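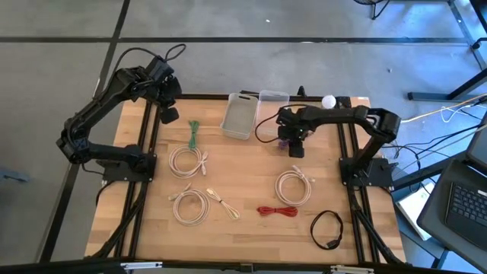 How to Compare Two Gripper Finger Sets on a Two-Arm Bench

Thu 22 March

The steps on this page cover a side-by-side test of gripper fingers on a bench with two small arms, using bundled cables as the test objects. Cables are a good choice for this because they are cheap, they don't break when dropped, and they punish a gripper that closes unevenly. A hard plastic block will forgive a lot of sins that a coil of cable won't.

The example values come from our own comparison of the Vonska wide fingers against the Hevex narrow fingers. Both sets bolt to the same gripper body. The arms are driven by an Unura controller. If you use something else, the menu names will differ but the order of work is the same.

What you need

Two arms mounted at opposite sides of one table, each with a parallel gripper
Both finger sets, plus the hex key that fits them
A fixed camera that sees the whole tabletop
Two plastic containers
Eight bundled cables in mixed shapes and colors
A laptop for the controller software and the log sheet
Masking tape and a pencil

Step 1. Pick the test objects

Use more than one shape. Ours are three off-white coils with an open center, several slim tied bundles (green, red, cream-yellow and purple), and one thin black cable in a loose loop.

The coils test whether a finger can go down inside the ring and pinch one side of it. The slim bundles test a plain side-to-side grip. The black loop is the hard one. It is thin, it lies flat, and fingers with a thick tip tend to push it along the table before they get under it.

Keep the coils close to the same size. If one is much larger, you will end up measuring the coil and not the fingers. Retie any bundle that has started to open up. A bundle with a firm tie in the middle holds its shape through many drops, and one with a slack tie gets easier to grab as it spreads out.

Step 2. Set the containers

Put the two containers side by side at the back center of the table, where both arms can reach. It helps to use two that look different on camera. With one frosted and one clear, you can tell from the video alone which one an arm was aiming for.

Clear plastic does cause trouble for some vision software, since the table shows through it. We leave vision out of this test and use taught positions for the drops. If your setup finds the containers by camera, run a few practice drops first and look at where it thinks the edges are.

Tape is optional. An empty tray is light and will slide if a finger touches the rim. We leave ours untaped on purpose and log every bump, as a gripper that hits the container is worth knowing about. If you only care about the grasp, tape them down.

Step 3. Route the arm cables

Do this before you teach any positions. Move each arm by hand, with the motors off, through the full path from the front of the table to the containers. Watch the cable at the wrist. It needs enough slack to let the wrist turn, and the slack has to go somewhere, usually into a loop that sticks out beside the gripper.

Check that the loop does not do either of the following:

Catch the rim of a container when the arm is low
Drag across the table and move the test objects

The second one is easy to miss. We lost most of a morning to it. The wide fingers looked worse than they were, and on the video we could see the wrist cable nudging the next bundle a little on each pass.

Run the base cables along the mounting rails and off the front corners of the table, clear of the work area.

Step 4. Mount the first finger set

Power off the gripper. Remove the old fingers, wipe the mounting faces, and fit the new ones on both arms. Tighten the screws evenly, a bit on each side in turn.

Close the gripper on a strip of paper and pull. The paper should hold along the full width of the fingertips. If it slips out on one side, the fingers are not parallel. Loosen, adjust, and try again.

Then set the closed position to zero in the controller. On the Unura this is under Tool, then Jaw Limits. Forgetting this step when you change fingers is the most common mistake, and it makes the second set look weak when it is only closing short.

Step 5. Teach the heights

For each arm, lower the gripper until the fingertips just touch the wood, then back it off to a safe gap. Save this as the pick height. Do it at two places, one near the arm's own base and one near the middle of the table. If the two heights disagree, the base is not level. Check the base plate bolts before you correct anything in software.

Repeat this step whenever you change fingers. The two sets are not the same length.

Step 6. Set the grip force and speed

Use the same force and speed for both finger sets. Start low. We set the jaw force to 29 percent and left the approach speed at the controller default. The pause between closing and lifting is 1050 milliseconds. A shorter pause works for the tied bundles, but the coils need time to settle between the fingers.

Don't tune the force for one set and then leave it for the other. If you want to know the best force for each, run that as a separate test afterward.

Step 7. Lay out the cables

Spread the objects so that no two touch, and turn the slim bundles to different angles. Have some stand nearly in line with the arm and some lie across it. Mark the position of each one with a small pencil tick so you can put it back.

Leave at least one object under or near each arm's rest position. A pick close to the base bends the elbow more sharply and shows up reach problems that a pick in the middle will hide.

Step 8. Run the picks

Start the video, then start the program. For each pick, write down:

Which arm
Which object
Result: clean, slipped, missed, or dropped outside
Any contact with a container

Call it clean only if the object comes off the table on the first close and ends up fully inside the container. A plug hanging over the rim counts as dropped outside. Decide this before you start, or you will argue about it later.

After each round, take everything out of the containers and put it back on the pencil ticks. Our full comparison was 127 picks per finger set. You can learn a good deal from fewer, but the loose black loop gives scattered results and needs the most repeats.

Stop after every 4 rounds and check the finger screws. They work loose.

Step 9. Change fingers and repeat

Swap both arms to the second set, then go back through Steps 4 and 5. Keep Steps 6 through 8 exactly as they were. If you can, run the first set again briefly at the end. If its results have shifted, something else has changed on the bench and you should find it before you trust the comparison.

Reading the results

Sort the log by object first and by finger set second. A single overall score hides what matters. In our test the wide fingers were better on the tied bundles, and the narrow fingers were better on the coils, where a broad tip has less room to get down into the center. Neither was good on the black loop.

Then sort by arm. If one arm does worse with both sets, the fault is in that arm's heights or mounting, and changing fingers won't fix it.

We have not yet tried the soft pads from Ellwood on either set. They add thickness to the tip, so the pick heights and jaw limits will have to be taught again before the first run.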